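Home Docs Files Issues Wiki

# Pemwood: PC reassembly with two arms

Siham Tahiri, July

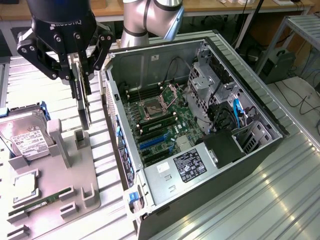 Pemwood is a shared-workshop build that puts parts back into an old desktop tower using two arms and a fixed overhead camera. This README covers the parts tray, the task order and the recordings. Arm drivers live in the Midano repository and are not repeated.

## Layout

The tower lies on its side on the slatted bed, side panel off. The grey tray goes to its left and holds the hard drive in its carrier, the CPU, a RAM stick and the expansion card. Posts on the tray are for locating parts only — do not clamp to them.

## Task order

1. CPU into socket, lever closed
2. RAM
3. Expansion card
4. Hard drive with blue carrier

Each task can be run alone. The card task starts with the card upright in its holder. Open the socket lever by hand before task 1; neither arm does this yet.

## Recordings

The set has 200 episodes, 127 of them for the card. Episodes are stored one per folder, with joint positions, gripper opening and video. Timestamps are in milliseconds from the start of the episode. Timeout is 2000 control steps, after which the arm backs off and the episode is marked `fail`.

## Known faults

- Glare from the bed upsets the tray finder in late afternoon. Close the blind on the Flistcombe side.
- The card can tilt in the fingers if gripped near one end. Force setting 3 is the highest that has been tried.
- Cables inside the tower move between runs — their positions are not logged.

## Calibration

Run `calibrate_tray` whenever the tray has been lifted. The Edwards offsets file is out of date and should not be loaded.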